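Lint Release and Drying Time of Cotton Loads in a Shared Laundry Room
Project report, Textile Measurement Practicum

1. Background

The laundry room in Clomaswood Hall serves four floors of student housing. It has front-loading washers along one wall and vented tumble dryers along the other. Residents have complained for several terms that the dryers need more than one cycle to finish a load. The building office put this down to overloading. The purpose of this project was to find out how much of the problem comes from overloading, how much from lint in the screens and ducts, and how much from the spin setting chosen at the washer.

Cotton was chosen as the fiber of interest. It makes up most of what students wash, it holds a large amount of water compared with polyester, and it sheds short fibers throughout its life. A knit such as single jersey, used in most T-shirts, sheds more than a tightly woven shirting of the same weight, and most of what ends up on a dryer screen in a student building comes from jersey, terry and fleece.

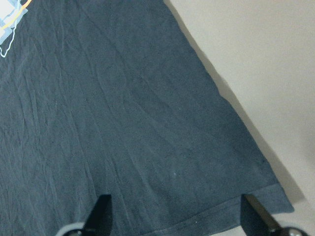
Figure 1. Dark gray cotton T-shirt spread flat, with shallow creases and a heathered knit.

Fiber release during drying has three sources. The first is loose fiber left from spinning and knitting, which comes out mainly in the early washes. The second is fiber broken by wear, at the underarm, hem and collar. The third is fiber broken in the machine itself by tumbling against the drum and against other garments. The third source depends on drying time, so a dryer that runs longer makes more lint, and more lint on the screen makes the dryer run longer. We expected to see this loop in the data and did, although the effect was smaller than we had assumed.

2. Equipment and method

All measurements were taken in October. Loads were brought down by residents who agreed to take part. We did not choose what they washed. Each load was weighed dry before washing, weighed again on leaving the washer, and weighed a third time at the end of the first dryer cycle. The dry weight and the weight after the spin give the retained moisture as a percentage of dry weight. The third weight shows whether the load was finished.

Weights were taken on a platform scale borrowed from the Dandison building. The scale reads to the nearest 10 g, good enough for a full load but not for lint. Lint was weighed on a small balance reading to 0.1 g.

The screen of each dryer was brushed clean before the load went in. After the cycle the lint was rolled off by hand, put in a paper envelope marked with the load number, and left open in the measurement room overnight so that its moisture content could settle before weighing. Exhaust air temperature was logged with a Gurik probe fixed inside the duct collar. The probe was moved from dryer to dryer on a fixed rotation.

Load composition was recorded on a form with four classes: mostly cotton, mostly synthetic, mixed, and bedding or towels. The person handing in the load filled in the form. We checked a sample of forms against the garment labels and found that people tend to call a load mixed when it is in fact mostly cotton. The mixed class should be read with that in mind.

Spin speed was taken from the washer display. Where the resident had used the quick program, the machine picks a lower spin by default and does not show it until the final minutes. For some loads the speed was missed and had to be left blank.
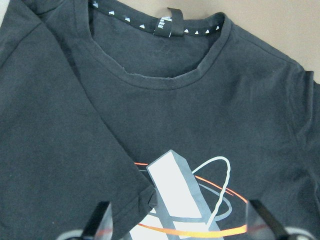

Turning garments inside out was also recorded, as a simple yes or no for the load as a whole. The practice is usually recommended to protect prints and surface color. It moves abrasion from the face of the knit to the back. We had no reason to expect a change in total lint mass and included it only because the form had room for another line.

3. Results

A total of 216 loads were completed with all three weights and a lint sample. Loads with a missing weight were dropped. Loads with a missing spin speed were kept for the lint results and left out of the moisture results.

3.1 Lint

The combined lint from all completed loads weighed 1,265 g, a mean of 5.9 g per load. The spread was wide. Towels and bedding gave the most lint for their weight, followed by mostly cotton clothing. Mostly synthetic loads gave very little, and several were below what the balance could reliably separate from dust.

New garments had a visible effect. When the form noted that a load held something being washed for the first time, the lint was nearly always above the mean for its class. In two cases the lint was strongly colored by one new item, a red fleece blanket and a set of navy towels, and these samples were among the heaviest we collected.

Inside-out washing made no difference to lint mass that we could detect.

3.2 Retained moisture

Spin speed was the strongest factor by a clear margin. Cotton loads spun at the highest setting left the washer with retained moisture a little above half of their dry weight. On the lowest setting the same class of load kept close to its own dry weight in water. The dryer must evaporate all of this, and evaporating water takes far more energy than spinning it out.

The quick program is the most popular program in the building. Its default spin is low. Many residents who choose it to save time at the washer then lose more time at the dryer, and pay for a second cycle.

3.3 Unfinished loads

We defined a load as unfinished when its weight after one dryer cycle was more than 2 percent above its dry weight. Most unfinished loads had been washed on the quick program. Overloading was the next most common factor. It was clearest in bedding, where a duvet cover tends to swallow smaller items and twist around them. The wrapped items come out damp even if the cover is dry.

Airflow had less effect than expected in this set of data, but our method is partly to blame. We cleaned the screen before every load, and the usual state of a screen in Clomaswood Hall is not clean. The results describe the machines at their best. A short side test with screens left as found gave longer drying times in every run, but there were too few runs to give a figure we would defend.

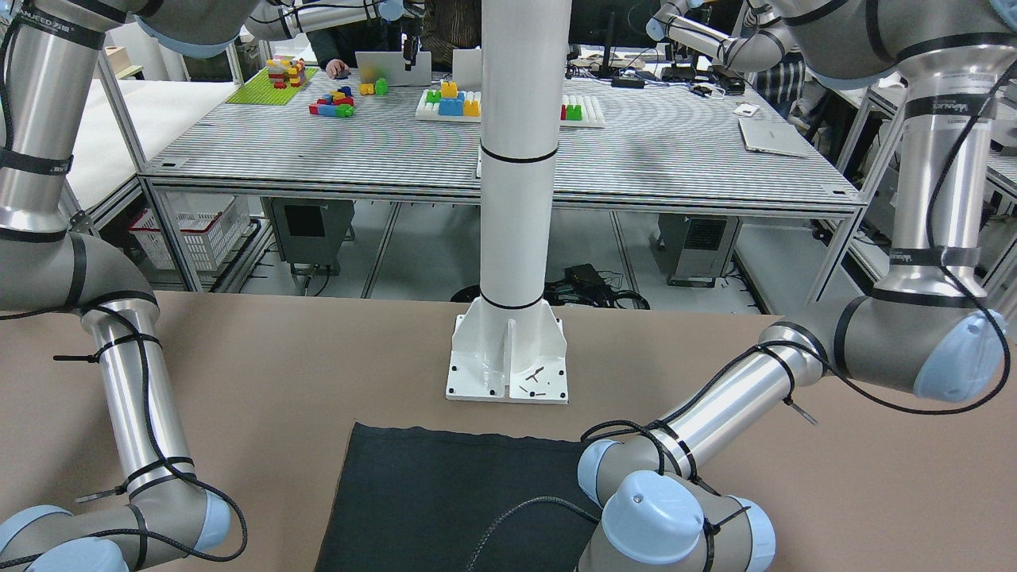
Figure 2. Work surface, with a second workbench behind.

3.4 Ducts

The two dryers nearest the door had lower exhaust temperatures late in the cycle than the others. Both share a duct run with two elbows before the outside wall. The building office opened the cleanout hatch at our request and found a mat of lint on the lower elbow. It was removed with a vacuum hose. Exhaust temperature on both dryers rose to match the others on the next rotation of the probe. This cleaning took place late in the measurement period and the later loads on those dryers are marked in the data table.

4. Discussion

The office view that overloading is the cause of the second cycle is partly supported. It explains most of the failures in bedding but few of the failures in clothing. For clothing, the spin setting explains more. The change is free and needs no new equipment. The washers allow the default spin of the quick program to be changed from the service menu, and we recommend that the office ask the supplier to do this. The higher spin does increase creasing in cotton jersey and may be unwelcome for shirts, so the lower setting should stay available by button.

A sign at the washer would probably help less. There is already a sign about screens on every dryer, and the side test suggests that it is not read.

The office also asked for the effect on water use. We did not meter water. The office's own readings show no change in the laundry supply over the project, and the day-to-day variation of some 2,000 liters is too large for an effect of this size to show.

The main limits of the study are the self-reported load classes, the clean screens, and the single month of data. Room humidity was low for most of the period. In a damp month the dryers draw in wetter air and would be expected to do somewhat worse across all classes.

5. Recommendations

Raise the default spin on the quick program. Put the cleanout hatch on the same inspection round as the smoke detectors. Replace the two torn screens on the far dryers, which let lint pass into the duct. Post the maximum load as a drum fill line in place of a weight, as residents have no scale.

Supplement: Conditioning and weighing of lint samples
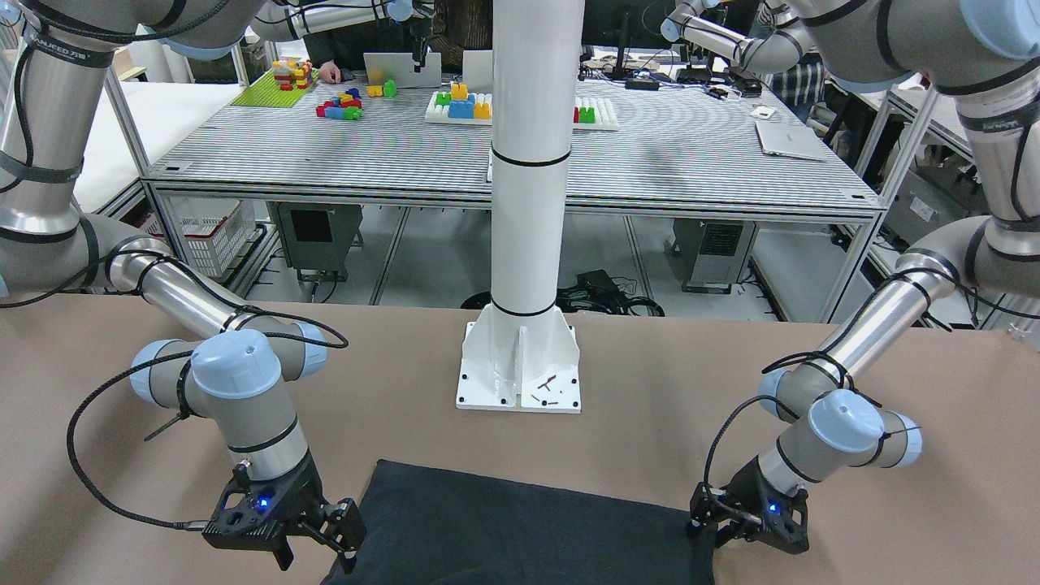 Sudheer Suvarna
January 25, 2022

Cotton lint takes up moisture from room air quickly. A sample taken straight from a hot screen reads low, then gains weight on the balance pan while the reader watches. In the first trials this drift was large enough to change the ranking of samples, and overnight conditioning was adopted for that reason.

Envelopes were weighed empty after standing in the same room for the same time. Paper also takes up moisture, and using a fixed envelope weight would have added an error similar in size to the lint from a small synthetic load. The Rao method described in the course notes calls for a desiccator and weighing to constant mass. We did not have one large enough for a day's samples. Room conditioning gives weights that include normal moisture, so our figures will be slightly higher than oven-dry figures for the same lint and should not be compared with them directly.

Hair, thread ends and small objects were picked out with tweezers before weighing. Pieces of tissue were a bigger problem. Where tissue had broken up in the wash it could not be separated from the lint, and those samples were rejected. The rejected samples are listed at the end of the data table with the load number and the class.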